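23 Dec 2022

**Stop letting the fast person teach the robot**

Short one before the break, or it was meant to be short. I've been steering arms by remote since April and I have one opinion that I keep having to defend in the hallway, so now it goes in writing.

The best operator is the wrong teacher. Or at least the wrong only teacher.

Everybody who runs a teaching shift wants numbers. How many demos, how many good, how many thrown out. At Ullurier, where I did my first months, the board by the door had one figure per person and that was it. So people got fast. Of course they did. You learn to swoop in, grab the thing at the first corner the fingers touch, fling it over the rim, let go a bit early because you know it'll drop right. And it does drop right, for you, because you've got two eyes and a pair of wrists that have been putting things into things since you were two years old.

The arm gets the motion. It doesn't get the reason for the motion. I really think half of what goes wrong in this business sits in that gap.

Take packing a basket. Boring task, small packets, put them in. I've argued about this one task more than about anything else this year. People visiting ask why we don't do something impressive. Fold a shirt! Make coffee! Fine, but soft little packets are mean. A tissue pack gives when you squeeze it. A wipes pack gives differently. Paper crumples and stays crumpled, so the second time you pick it up it's a new object as far as the fingers care. 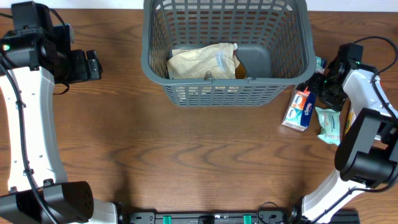 *Dorkora*

(Pen name, yes. Old habit from the forum days, leave me alone.)

So. Two arms, one slotted gray basket, a paper package on the left side of the floor and a divider standing up next to it. Kleenex and wet wipes still on the wood to the right. Ask somebody who's never held the controls what the hard part is and they'll say the picking up. It's the divider. Anything going in has to go down next to something that's already there, and the gap isn't always where you'd like it. A small thing ends up wedged between package and panel and now you've got a decision. Leave it? Push it down? Pull it out and start over?

A fast operator doesn't decide. They nudge and move on to the next one. A careful operator stops for a moment, comes in with the other arm, maybe steadies the panel, maybe doesn't. That pause gets marked as waste. I've seen the software at Hotier trim pauses out automaticaly before anyone looked at them! Every hesitation, gone. What's left is a robot that has never once seen a person change their mind.

I did a set of 908 demos last spring, mostly this kind of packing. Went back through the ones marked bad. 90 of those had a recovery in them – a slip, a regrasp, a packet landing on the rim and getting tipped in. Marked bad! Those were the only demos in the whole pile where the arm was shown what to do once things go sideways. I asked to have them put back. Was told they'd "muddy the set". Maybe so. Floors are muddy, kitchens are muddy.

The usual answer I get: clean data first, messy data later. I've heard it from smart people and I don't think they're stupid. If the policy can't do the clean case there's no use teaching it the ugly one, sure. But later never comes. Later is always after the next demo for the next visitor. And clean demos teach a kind of overconfidence you can watch. The arm comes down exactly where the gap usually is, whether or not there's a gap.

Second argument, money. Slow people cost more per demo. True. Pay them anyway. Four patient ones would do me more good than a whole room of racers, and I say that as a racer, my own numbers were great, it's how I know what I was skipping.

And the two arms thing. Most of us are lopsided. I do nearly everything with the right arm if you let me and park the left one like a coat stand. So the robot learns to park it's left. Then someone writes in the report that bimanual coordination is a hard problem. It is! But we also never showed it any. At Hrubý they had people trade sides every other basket and everybody hated it, me included, I complained for a week. The demos were uglier. I'd still take them over the pretty ones I made before that.

What I'd like, if anyone with a budget reads this far. Keep the pauses. Keep the fumbles if they get fixed in the end, and put them in a folder that doesn't say "bad". Stop posting one number per person. Let the new ones teach while they're still new, when they still look before they grab, it wears off quick. And write down what the operator thought they were doing, even one line. "Went left around divider, packet was bulging." Takes seconds. I've been doing it on paper next to the controls and half of it I can't read anymore but the other half is gold.

Somebody will say the model will figure it out with enough data. Ok. It'll figure out whatever's in the data. If what's in there is me in a hurry before lunch, then that's what you've bought, an arm in a hurry before lunch.

Have to run, comments are open till the new year and then I'm probably turning them off again.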